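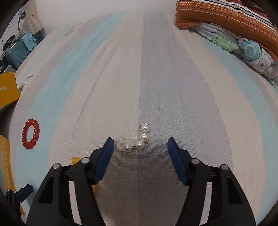 Beading Basics, Session 5: Links and Loops
Lokside Evening Classes, Thu 6 March
Tutor: Naa Baidoo

Welcome back! Last time we knotted, and tonight we get to the two builds I love most: beads joined with metal links, and beads strung in a plain closed ring.

Linked pearls
A linked chain bends at every joint, so it drapes beautifully and can be made in short lengths, even four pearls at a time. Gold-colored metal against white is a classic (and very forgiving of beginners!). Open your loops sideways, never outward, and close them until you can't feel a gap with your fingernail.

Strung rings
Fourteen beads make a lovely full circle if they are large and close in size. Try translucent red: the edges go almost orange where light comes through, and you get that for free, with no charm or tassel needed.
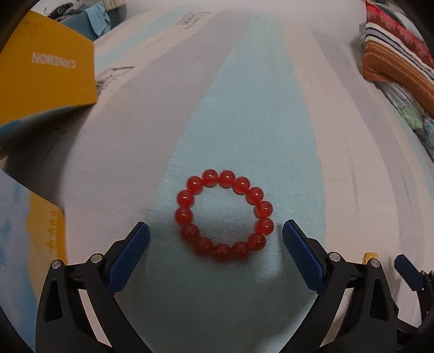
Stretch cord is what we'll use for the ring. Pull it gently a few times before you thread, then finish with a surgeon's knot and tuck the knot inside a bead. Harsh Sandhu's ring from the January group is still holding, and he wears it to play squash!

Work on cloth with a bit of weave to it. Round beads roll off a bare table in no time.

For next week
Finish one linked length and one ring. Bring both, plus your round-nose pliers.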